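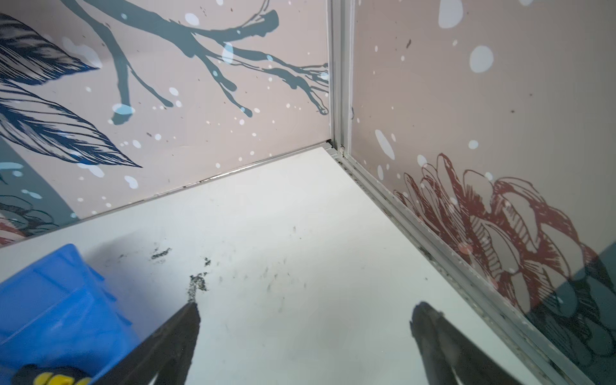
Dark specks and smudges on a white floor.

From: Kotham seed store
To: seedkeepers list
Date: Nov 19, 2024
Subject: Re: [seedkeepers] Old bean lots, and when to give up on them

> We have taken over the Andcombe collection, which has been in a back
> bedroom for years in paper envelopes. Most of it is beans and peas
> with some lettuce and onion. Two questions. How many seeds do you
> put in a germination test when the lot is small to begin with? And
> do you keep anything that comes up poorly, or throw it out and ask
> the list for fresh stock? We also found fine dirt in the bottom of
> some of the boxes and would like to know how worried to be.

Taking these in order.

On test size, we use 25 seeds for a lot we can spare them from. For beans in short supply we go down to ten, and we write the number on the envelope next to the result so that someone reading it later knows how much to trust it. Six out of ten and fifteen out of 25 come out the same on paper, but I would lean on the second one a good deal more. If the envelope holds fewer than 30 beans we don't test at all. We just plant the lot in spring and see what we get.

Method is the ordinary one. Paper towel, damp but not dripping, seeds laid out so they don't touch, rolled up and stood in a bag with the top left open. Beans go on top of the refrigerator. Lettuce does better on the floor of the pantry, where it stays cooler. Onions we give the full two weeks. Label the towel in pencil. Ink runs and you will end up with a purple roll that could be anything.

On the second question, we set the line at 50 percent. Above that the lot stays on the shelf and goes on the list for growing out when its turn comes. Below that it is pulled and grown the very next season, with extra seed sown to make up for the losses. We don't throw out a lot for being old. We do throw out one that gives nothing at all in two tests done a month apart, unless the envelope has notes on it that we want, in which case the envelope is kept and the seed goes.

For what it is worth, our catalog stands at 1,055 lots and 417 of those have a test result from the past three years. That is not as good as it sounds. The tested ones are mostly tomatoes and beans, which are easy. Carrots and parsnips have been put off every winter and parsnips in particular don't wait for anybody.

Before asking the list for fresh stock, I would check whether what you have is the same thing. Andcombe used to send out two climbing beans with nearly the same name. The one we hold is down as Bailly, flat pods, buff seed with a brown ring at the eye. We were once sent a Bailly with round white seed and it took two summers to find out that it had been copied down from the wrong line of a typed list. If yours are white, please say so here before you pass any on.

On the dirt. Tip it onto something white and look at it under a good light. Dust and bits of dried pod are nothing to worry about. If it is pale and floury, or if there are neat round holes in the beans themselves, you have weevils and the whole box needs to go in the freezer. Put the seed in a sealed jar, leave it in there for a week at the least, and let the jar come back to room temperature before you open it. If you open it cold, water will settle on the seed and you will have done more harm than the weevils. The seed must also be properly dry before it goes in. The test we use for beans is to hit one with a hammer. It should shatter. If it squashes, it needs more time in the drying box.

Mouse droppings are a different matter. Wear gloves, throw out the cardboard, and move what is left into glass.

I would move everything out of the paper envelopes in any case, or at least put the envelopes inside jars. We use whatever jars people give us, with a spoonful of dried silica beads in a twist of cloth at the bottom. The beads are dried again in a low oven once a year. One jar holds a surprising number of small envelopes if you stand them on end - lettuce especially.

A few things about the records, as you will be starting on those soon. Keep the old envelopes even after the seed has been moved. The handwriting on them is sometimes the only way to tell who grew a lot and in what year. Copy down exactly what is written, spelling mistakes included, and put your own reading of it in a second column. We keep ours in Jotero, which was not made for seeds but lets us add our own fields and print labels. A plain spreadsheet would do as well for a collection your size. What matters more is that each lot has one number and that the number never gets used again, even after the lot is gone. We reused numbers in the early years and are still sorting out the mess.

If you can get the beans tested over the winter, the weak ones could be shared out among growers here in April, in time for sowing. We have room at Kotham for four climbing beans next season, on separate frames, and could take one or two of yours. Runner beans we can't do, there are too many in the gardens next door and they cross. Peas are fine, send as many as you like.

One question back to you. Did the lettuce come with any notes on sowing dates? Ours has a winter type marked only "A. old brown" and we have been sowing it in September without much success. If Andcombe sowed it earlier, I'd like to know before we lose another year's seed to it.

Kotham seed store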